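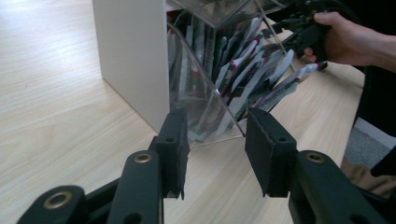

The 98 acres off Kedidell Road are back on the market. The listing went up in April.

Last time it was one lot. Now it's 4, and the north one has no road access of its own.

Nieminen is handling the sale. They say the creek lot has a well, drilled in 2000. I've asked for the log.
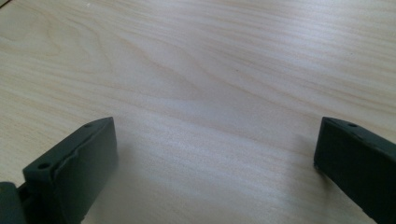

Lempi Jääskeläinen wrote back that the well is on the neighbor's side of the fence and always was.

So I'm ordering a survey before I make an offer on anything.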